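Packing help wanted at Harnstead, three mornings a week

Hello! I'm Kanchan Lodhi and I run Rillstead, a very small mail order business selling seeds, twine and garden labels. We sent out 1210 parcels last year, most of them in a mad rush from March onwards, and I'd like another pair of hands before it all kicks off again.

What you'd be doing

Mostly packing. You take an order slip, pick the bits off the shelves, make up a box, fill it, tape it, label it and put it in the right crate for the van. We use three sizes of box and the little one goes out far more than the others, so you'll get very quick at folding it (my record is 37 in one go before I needed a cup of tea). There's a bit of tidying too — flattening spare card, sweeping up the seed that gets everywhere, topping up the tissue paper.

Who I'm after

Somebody neat, cheerful and happy on their feet for a morning. You don't need to have done it before, I'll sit you down with a stack of cardboard and we'll go through it together. If you can read my handwriting you're already ahead of the last person! Some lifting, nothing dreadful.

Where you'd work

The packing room is upstairs at the Maurya building, over the frame shop. You'd be at the pale grey tables, two of them pushed together by the big window, so there's plenty of daylight and room to spread out. The small brown boxes get made up and filled there, flaps open until the slip has been checked.

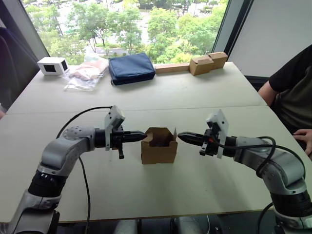

Hours and pay

We start at 9 and finish at lunchtime. Pay is hourly, and I'll tell you the rate when you ring, along with the holiday bits. Parking is free if you come in by the back gate.

How to apply

Drop me a note through the Rillstead letterbox or ask for me at the Maurya front desk by 7 January 2020. A few lines about yourself will do, no need for a CV — and say which mornings you can't manage.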